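Swimming outdoors when you're a bit of a wimp

I said in the last newsletter that I'd have a go at the Stesbridge lido before it shut for the season, and a few of you wrote in to ask whether I'd chickened out. I hadn't! I went in November, at seven in the morning, in a borrowed hat that was too small, and I've been going back ever since (my family are sick of hearing about it).

I should say that I'm not a hardy person. I wear socks in bed until May. My idea of swimming used to be the leisure centre at Kedberg, where the water's like soup and there's a vending machine by the door, and I'd do ten lengths and then have a hot chocolate to get over it. So when the water at the lido hit my knees I made a noise that I'm told carried as far as the car park.
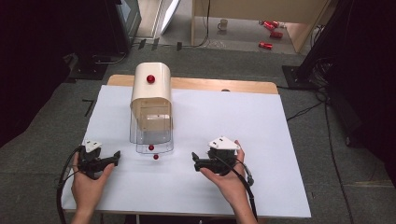 Keris Chala
Newsletter editor and reluctant early riser

The trick, if there is one, is going in slowly and breathing out. Everyone says breathe, but it's the out bit I kept forgetting, and then I'd be gasping like a fish before I'd even let go of the steps. I stayed in for two minutes the first time. Two! A lovely woman in a green costume was doing proper front crawl the whole while and chatting at each end.

Kit, then, as that's what most of your emails were about. You don't need much. I started with an old costume, a woolly hat and a pair of beach shoes with a hole in one toe. I've since bought neoprene gloves, and they're the best money I've spent all year, because my fingers used to go so numb that I couldn't do up my own bra afterwards. Take a flask, and take more layers than you think you'll want. Loose ones too – getting skinny jeans on over damp legs is a misery I won't be repeating.

Please don't go on your own, and have a word with your doctor first if you've got a dodgy heart or anything like that. Get out while you still feel fine. I pushed it once, trying to show off, and shivered all the way through breakfast.

The lido is having its boiler looked at next month, so the showers may be cold for a bit. The café will be open as usual and the cheese scones are enormous. If you fancy joining us, we meet by the turnstile at seven, and I'll be the one in the hat that doesn't fit.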